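Site visit: Cikberg heating plant, 18 February 2021

The Cikberg plant supplies hot water to 400 homes through a district network run by Wesano. The visit covered the boiler hall, the pump room and the metering station.

Heat comes from three wood chip boilers, the oldest of them installed by Morais. Chips are delivered from Flullodell and stored under cover. Return temperature is logged at nine points on the network, and the supply set point follows outdoor temperature. Two of the circulation pumps run at variable speed; the third is a fixed-speed standby.
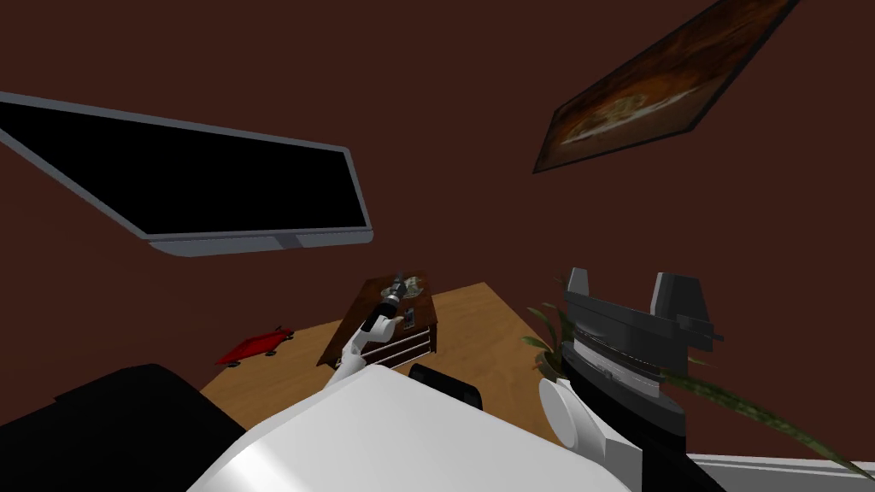 Rendered interior: wall with television and framed picture.

Metering is done at each building. Wesano reads the meters remotely and bills by the month. Older buildings still have valves that must be set by hand, and replacement of these is planned for November. Ash is removed by screw conveyor to a closed container outside the boiler hall.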